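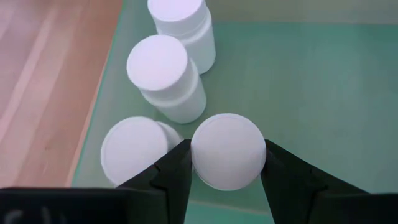 Slanina Refill Bottle Set, reviewed after a winter of use

I bought the Slanina set in January to replace the mix of old shampoo and lotion bottles under our bathroom sink. You get 12 plain bottles with screw caps, four pump tops, a funnel and a sheet of blank labels. Each bottle holds 700 ml, enough for a full refill pouch of the Sosus hand soap we buy, with a little space left at the top.

The pumps are the best part of the set. They lock with a quarter turn and give a fairly small squirt, so one is enough for hands and two for hair. One of mine started sticking in the third week. Running hot water through it cleared the problem and it has been fine since. Thick conditioner is slow to come up when the bottle gets low, and I end up taking the top off and tipping out the last of it.

The funnel is too narrow. Dish soap goes through at a decent rate, but lotion sits there. I use a kitchen funnel from Griltell for anything thick.

Labels: skip them. They peel at the corners in a steamy room. A paint marker holds up better and comes off with rubbing alcohol when you change what's in the bottle.

The caps seal well. I packed two full bottles in a duffel for a drive to my sister's and had no leaks. The necks take Slanina's own pumps only. I tried a Darkside pump from an older set and the thread was close but wouldn't catch.

Cleaning is by hand, according to the leaflet. A bottle brush reaches the bottom easily. Let them dry upside down overnight before refilling, or the soap gets watery at the base.

I paid for the set myself. Extra pumps are sold in pairs, and shipping on those cost almost as much as the pumps.

Good: locking pumps, tight caps, useful size
Bad: narrow funnel, poor labels, odd thread

4 out of 5

Leonor Mendes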